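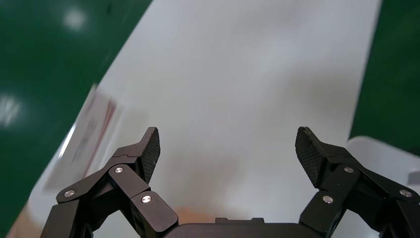 Correction Practice at Two Local News Outlets

Journalism Methods, Term Project Report

1. Purpose

This report examines how two local news outlets handle corrections to stories already published online. The question is narrow. When a story is changed after publication, can a reader tell that it was changed, what was changed, and when? The quality of the original reporting was outside the scope, as was the cause of each error.

2. Outlets

The Studgate Courier publishes a weekly print edition and a website updated on most days. The Hopkin Record has been online only since it gave up print. Both cover council meetings, schools, planning, courts and local sport. The Courier has a written corrections policy, linked from its contact page. The Record has none that we could find, and an email asking for one was not answered before the report was due.

3. Method

Page versions were collected with Skinder, a script written for this course. It requests each story page at 6 a.m. and 6 p.m., strips the navigation and advertising blocks, and stores the remaining text if it differs from the last stored copy. Collection ran through March. The two outlets together produced 333 stories that stayed available for the whole period. Stories removed before the end were logged but left out of the counts.

Differences were sorted by hand into three classes:

Minor: spelling, punctuation, line breaks, caption credits.
Update: new information added to a developing story, with the earlier text left standing.
Substantive: a name, figure, date, place, charge, result or attribution was replaced or deleted.

Two coders worked separately and compared results. Disagreements were mostly between update and substantive, usually in court stories where a charge had been amended. These were settled by a rule added in the second week: if the old wording would now mislead a reader, the change is substantive.

4. Results

The coders placed 58 stories in the substantive class. Names and job titles were the largest group, followed by dates of public meetings. Sports results were changed less often than expected, although match reports carried many minor edits.
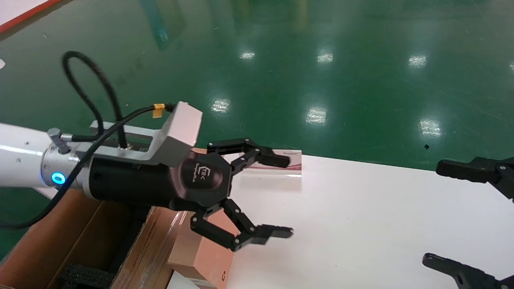 Labeling differed sharply between the outlets. The Courier placed a note at the foot of most substantively changed stories, giving the corrected fact and in many cases the original error. The Record more often changed the text and advanced the "last updated" time with no note. That time stamp also moves after minor edits — in one case after the removal of a double space — so it tells the reader very little.

Placement was a weakness at both outlets. A foot note on a story of nearly 2,000 words is unlikely to be reached by a reader who stopped at the paragraph containing the error. Neither outlet marked the corrected passage itself. Headlines were also changed without mention, and in those cases the page address kept the old wording, which allowed the change to be identified without Skinder.

5. Case: the Trilletti planning story

The Record reported that an application for the Trilletti building had been approved. The council had deferred it. The headline and first paragraph were rewritten between the evening and morning collections, and a quotation from an objector was removed. No note was added. The Courier carried the same error, corrected it later than the Record did, and labeled it in full. Speed and disclosure should therefore be scored separately, and a single "correction quality" measure, as proposed in our project plan, was dropped.

6. Limitations

Collection twice a day misses any change made and reversed between requests. Errors corrected within a few hours of publication are probably undercounted. Print corrections in the Courier were not checked against the website. One month is a short period, and no election fell within it. Uncorrected errors are invisible to this method, so a low count cannot be read as evidence of accuracy.

7. Further work

Hourly collection would address the first limitation at modest storage cost. The coding sheet should record the position of each note on the page, which was added partway through and is incomplete for the first week.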